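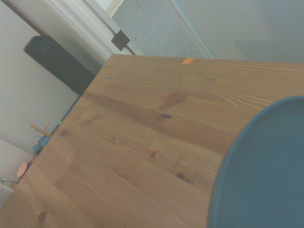

Wrist view: pine, knots, orange tape, the edge of something blue and round. My home for most of April.

1/ A short thread about how I lost an argument with a tabletop. For anyone new, I have an arm on a table at home, a camera at its wrist, and a model called Nokotus that is supposed to find things and put them in other things. It is confident. I wish I had its confidence.

2/ The fault, as first logged by me at a bad hour: "arm stops above bare wood, closes gripper, looks pleased." It had gone down, pinched a piece of air and carried it off to the drop point with great care.

3/ So I did what any trained professional does and turned it off and on again. Then it picked up a different piece of air.

4/ My first suspect was calibration, which is always my first suspect and has been guilty maybe twice. I redid it. Error was tiny. The arm now missed nothing, very accurately.

5/ Second suspect was Pideck, the little controller board that runs the joints. I wrote a stiff post about it on the Cuvside forum. Please go there and read my apology, which is longer than the post.

6/ Third suspect was the logs, in that I hadn't read them. 2,614 detections in one evening. 575 of them were labeled "small dark object, graspable." I don't own 575 small dark objects. I don't own a table that could hold them.

7/ I plotted where they were. They made tidy little clumps, and the clumps sat in the same spots all evening, whatever I'd put out or taken away. I stared at that plot through an entire cup of coffee before looking down at the table.

8/ Knots. It wanted the knots. It had been trying to pick the knots out of a pine board, like a kid with raisins in a muffin.

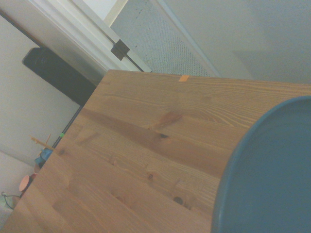 9/ What went wrong, in the order I'd rather not admit

Nokotus learned on plain gray surfaces. I knew this. I wrote it down. Then I bought the nicest grain in the store and put it under the camera.

The confidence cutoff was set at 5 percent. I set it there one night to debug something else and left it. At 5 percent, my elbow is graspable.

And the depth check, whose one job is to ask "does this thing stick up from the table at all," was commented out. The comment next to it said "temp." It was my comment.

10/ Now the less funny part. On one attempt it went down harder than the others. The gripper hit the wood and kept pushing, and the force limit that should have caught it took its value from the same settings file I'd been messing around in. I hit the stop button. The button worked. I'd like that to be the dull part of every story I tell.

11/ My hand had been on that table a minute earlier, moving something. The arm was live the whole time. I've told other people off for that, at length, in writing.

12/ Fixes so far. Depth check back on. Cutoff raised to 77 percent, a number I reached by the scientific method of going up until it stopped. Force limit moved to its own file, which I've made annoying to edit on purpose. Stop button now lives on my side of the table, and the arm gets powered down before any hands go in, including mine, including "just for a second."

13/ Several of you have suggested a tablecloth. Myung, the grasp planner I used before this one, once spent a whole afternoon trying to fold a tablecloth it had been told to ignore. So no.

14/ Someone also asked why I don't sand the knots out. They're knots. They go down.

15/ Reran the evening's tasks with the new settings. No air was collected. It did hover over one knot for a good while before moving on, and I chose not to look up the score.

16/ Next up is retraining with wood in the mix. If you have pictures of ugly tables taken from above, my replies are open. The uglier the better. Mine is taken.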